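Re: [framing] mat board, and what are people using for narrow walnut?

Tainá Magalhães wrote:
> Has anyone ordered the Dullari walnut in the narrow profile
> lately? I need enough for a set of small botanical prints and
> I'm nervous about the corners. Also wondering if I should
> float them or just mat them like a normal person.

Hi Tainá and all,

Yes! I bought 100 feet of it in December and I'm mostly happy. The color is lovely, a bit warmer than the sample chip, and it takes wax well. The corners are fussy though. The rabbet is shallow, so once you've got glass, mat and backing in there you don't have much left to hold a point. I went down to a thinner backing board and that fixed it for me.
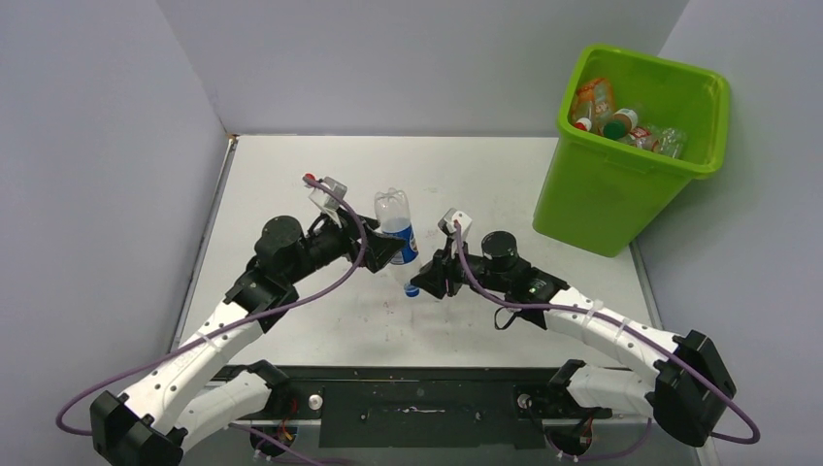
White tabletop, two arms.

For the miters I gave up on my old saw and borrowed a Jerkel guillotine from a friend. What a difference – no fuzz on the show side at all. If you're stuck with a saw, put painter's tape over the cut line and go slow. I sand the back edge of each miter a hair so the front closes up tight, then glue and strap and leave it alone until morning (I'm terrible at that last part).

On floating versus matting, I'd mat them. Botanicals have so much white space already that a float can look a little lost in a narrow frame. I used the Vlček cotton board in the off-white, the one between cream and "hospital", with the bottom border a touch wider.

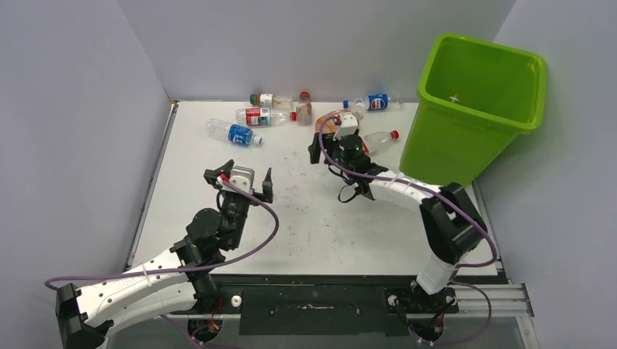 Bottles and the green bin.

Money stuff, if you're budgeting: my whole order came to $672 with shipping, and $200 of that was glass. You could save a lot with plain glass if they're hanging in a dim hallway. Mine face a window, so I paid up.

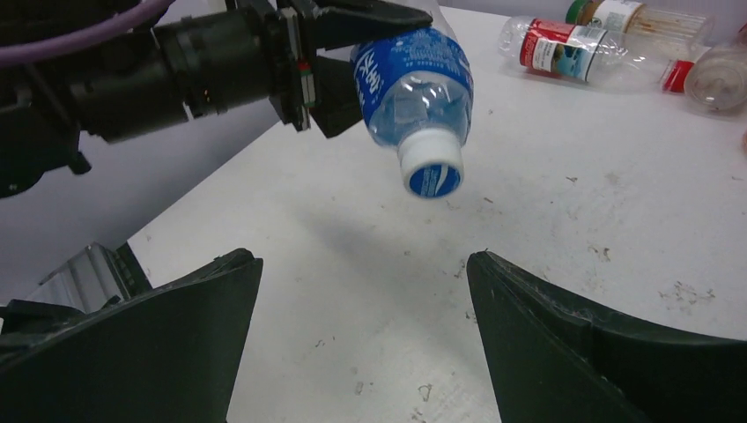 I did try the Kusach walnut before this and sent it back. It was nice enough wood, but two lengths had a bow in them and the finish was much redder than the Dullari. Maybe I got a bad batch, so if anybody else has had better luck please speak up.

What size are your prints, by the way? If they're small I have offcuts of the Vlček you can have for the postage – they're just leaning against my dryer.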